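Steaming frozen buns in an electric pot
Household Cooking forum, Small Appliances section

Posted by Gonzalo Calvo
I should be grateful for advice on steaming plain frozen buns in a small electric pot with a steel basket. Mine come out with damp bases. I use 390 ml of water and steam them for 14 minutes.
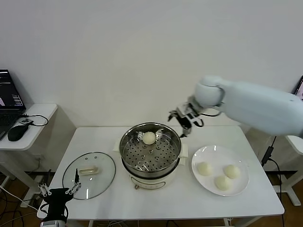
The lid is glass and is kept closed throughout. Would members recommend less water or a shorter time?

Posted by Skumness
Less water. Also do not crowd them.

Posted by Monti
The quantity of water is acceptable, provided that it remains below the basket.

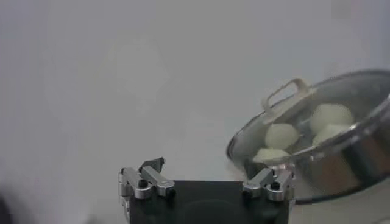
Damp bases are usually caused by leaving buns in the basket after the heat is switched off. They should be moved to a plate within some 70 seconds. A pale, plain surface beside the pot is convenient for this purpose, and it should be kept clear for the plate. A square of baking paper beneath each bun is also advised. Eight minutes is sufficient for the smaller size.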